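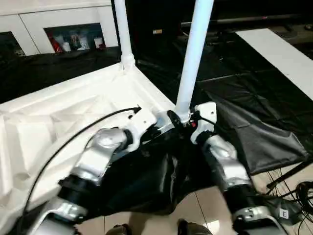
What does the Grolldale service package include?
The package includes two arms, their grippers, the control software, and 13 hours of on-site instruction for the staff of the receiving workshop.

Unit 4. Evaluating a Leased Two-Arm System

Students will review the Grolldale package as offered by Sutcliffe under its standard lease. The lease price is 4000 dollars per month and covers parts and routine service. Damage caused by improper loading is billed separately. The revised terms took effect in March and replace those printed in the course reader.

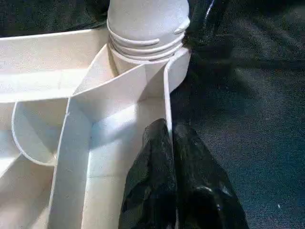

Figure 4.2. White molded part with threaded neck, close view.

Molded parts with ledges and deep recesses require particular attention in a review. A gripper may have a clear path to an outer rim and a poor one to an inner wall. The supplier's brochure gives reach and payload only. Reviewers should therefore request a trial with their own parts before signing. The Destasside workshop asked for 117 trial cycles, and its report is on reserve in the library. Section 2 of that report, on cable routing, is required reading.
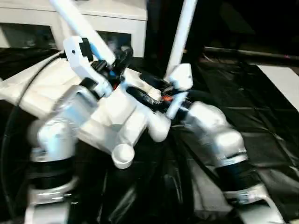 How long is the trial period under the standard lease?
Sutcliffe allows 33 days from delivery, after which the full lease term applies.

Written reviews should state the task, the terms of service, and any cost left out of the quoted price. Students who compare Grolldale with the Indo package should use the same task for both.

Course Office, Destasside | Handout revised Jun 10, 2018 | Back to top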